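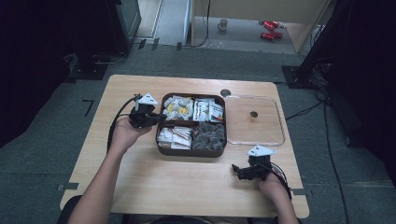 When you agreed to fund the Doton Family Support Room for a second year, we promised to write at the halfway point and tell you how the money was being used, and so this is that letter, a little longer than planned (as ours always seem to be!). The Room is for parents and young people who have reported abuse at home or by someone close to them, and who are now somewhere in the long stretch between the first statement and the end of a court case. Many of them come to us straight from an appointment, having missed lunch, and they tell us things are a bit easier to talk about with something to nibble on. So we keep snacks out on the pale wood table in a brown tray with four compartments, and yes, the snack line in your budget has been put to good use.

Families supported

From July through December we worked with 31 families, compared with 28 in the same six months last year. Most were sent our way by the Villanueva clinic or by the school counselors, and the rest found the phone number on their own, often after carrying it around for a while before they felt able to call. We had hoped to reach a few more households in Urnarard, on the far side of the county, and I am sorry to say that has gone slowly. The bus is infrequent, and a parent who is already taking unpaid time off for hearings can't easily give up another afternoon. We have begun offering phone visits in the early evening, after 6 p.m., and these have been taken up more warmly than we expected.

Going to court with people

Our advocates went along to 52 hearings and meetings with prosecutors. A good number of those were postponed on the morning itself, and we count them all the same, as the family had still gotten up, gotten dressed and steeled themselves for it. One mother told her advocate that the waiting was worse than the talking, and we hear some version of that nearly every week. We can't do anything about the court's calendar, but we can sit with people, explain what a continuance means in plain words, and make sure they have a ride home and a number to call that night.

You asked us in the spring whether the young people themselves were being told enough about what was happening. It was a fair question and we took it to heart. We now set aside a short talk with each teenager before any hearing, with the parent's agreement, and go over who will be in the courtroom and what they may ask for, including a break or a support person.

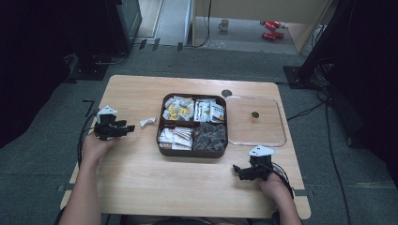

The parents' group has been the happy surprise of the half year. It meets twice a month with a counselor from Plutis, and attendance has settled at 10 or so regulars, with new faces dropping in when they feel ready. We had worried that people would be shy of one another in a town this size, and the first couple of meetings were certainly quiet. The food does its share of the work, I think, with all four sections of the tray filled with packets, each section different from the next, and the clear plastic lid or tray set down beside it on the table. People lean over, take their time choosing, and start chatting about nothing much, and then by and by somebody says the thing they came to say.

Staffing and training

We lost our part-time intake worker in September to a full-time job with benefits, and we could hardly blame her. The post stood open for seven weeks. During that time the advocates took turns answering the phone, and I want to be plain with you that call-backs slipped, with some people waiting three days when our standard is one. The new intake worker started in November, speaks Spanish as well as English, and has brought us back to next-day calls.
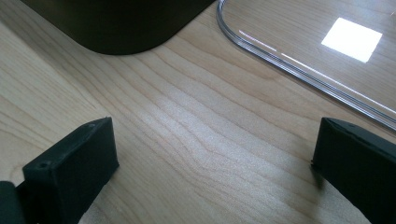 All of our advocates finished the refresher course on confidentiality and on the duty to report, and two have gone further and taken the course on working with teenagers who have been hurt by a relative. They came back tired and full of ideas, and one of those ideas, a short handout on what to say (and what not to say) when a child tells you something frightening, is being used by three schools already.

Money

Spending is close to plan. Wages came in under budget on account of the open post, and travel came in over, nearly all of it rides to and from the courthouse. We would like your permission to move the unspent wages into travel for the second half of the year, and the finance sheet attached to this report shows how that would look. 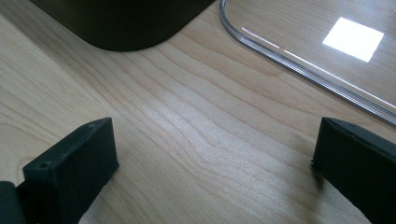
We would also like to talk with you about counseling for younger children. The Villanueva clinic's waiting list has grown to four months, and that is a very long time for an eight-year-old who isn't sleeping. Plutis has offered us a counselor for one afternoon a week if we can cover her mileage and supplies, and we think that could begin in March.

We'd be glad to walk you through any of this by phone, and mornings before 11 are best for us, while the Room is quiet. Please pass our thanks along to your board. The families don't know your names, but they ask us now and then who pays for all this, and we tell them it is people who wanted them to have company.

With warm regards,
The Doton Family Support Room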